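Notebook, August - stone care trial, red marble worktop 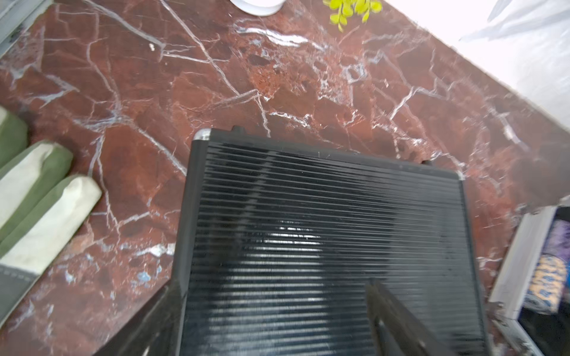

Red marble, white and grey veining, crumbs still on it. Black ribbed thing in front.

Started 9.40. Leen wants a yes or no on the Sosow sealer before the Salameh job gets priced, and I've said she can have a "probably" by the end of the month. The tin says one coat, stain-proof, food safe, no change to the colour of the stone. I believe the food safe bit.

Background for whoever picks this book up. We've used Vanach on every polished stone top since I came here and it's fine. It's slow and it stinks, and you have to keep people off it overnight. Sosow costs more per tin but the rep says it goes further. He also said the last shop he visited had "stopped getting call-backs altogether", and when I asked which shop he went a bit vague. So we're testing it on offcuts.

Offcuts are all from the same slab, polished side up, wiped with acetone and left to dry by the window. Strip A bare, strip B Vanach, strip C Sosow as per tin, strip D Sosow two coats, which the tin says you don't need. Four strips. Faustino thinks it should be more and he's right, but that's all the slab we had left after the Skekska vanity.

Stain list: olive oil, red wine, strong coffee, turmeric in water, lemon juice. Lemon is only there so I can show people. No sealer of this type stops acid etching on marble and I don't expect this one to. The tin says "protects against lemon and vinegar" on the back in small type. I'd love to know what they tested that on. Granite, I bet.

Drops go on with a pipette, covered with a watch glass so they don't dry out. 30 minutes, then blot, then wash with plain water. No rubbing.

11.15. First set off. Bare strip has taken the oil, nice dark patch, no surprise. B has a faint shadow under the oil if you get down and look along it. C has a shadow too, and to my eye it's the same shadow. Faustino says C is lighter. He knew which one was C when he said it, so I'm not counting that. D looks clean.

Turmeric got into everything apart from D. Wine hard to judge on this stone. It's a brownish red to begin with and so busy with veins that you could lose a whole glass in it. Wish I'd thought of that before cutting the strips. The only places the wine shows are the pale veins, so I'm reading it off those. On A it's pink along the vein edges. B and C I can't separate.

Lemon: dull ring on all of them. Photographed the rings with the desk lamp held low. Same ring, same size, sealed or not.

12.30. Lunch. Leen came by and asked if it was working. Told her it's a sealer, it's working about as well as a sealer.

13.20. Colour. The claim is no change. Laid A next to C under the window and C is darker. Not by much and a customer wouldn't see it on its own, but if you sealed half a top and came back for the other half later they'd be on the phone. Swapped the labels round while Faustino was out of the room and he picked C as the darker one anyway, so I'll believe that result. B is darker still, to be fair to Sosow.

Gloss meter is out of calibration (has been since spring, the note is still stuck to the lid) so nothing on gloss. I'm not writing down numbers from it just to fill the column.

14.45. Coverage. Weighed the tin before and after coating a spare board of the same stone. Working it through from the area I get some 850 square centimetres for what the rep's leaflet says should do nearly double. Could be me putting it on heavy. I did wipe back at the time it says. Will ask Faustino to do the next board without telling him what I got.

Price per top then comes out worse than Vanach on one coat, and a lot worse on two, and two is the only version that beat it. If the coverage figure holds I can't see the argument for it, apart from the smell. The smell is better. I'd give them that.

Things I don't trust in my own results: one slab, one afternoon, the strips cut by me and judged by me. Sealer cured for the minimum time only. The batch number on the tin ends 489 and we've only got the one tin, so it could be a bad one.

To do
- repeat oil and coffee on the pale limestone, where you can see something
- leave one set overnight
- Faustino to judge blind, strips relabelled by Leen
- ring the rep back about the lemon claim and get it in writing
- gloss meter!!

16.50. Had another look at the oil on C now it's dried off properly. Shadow still there.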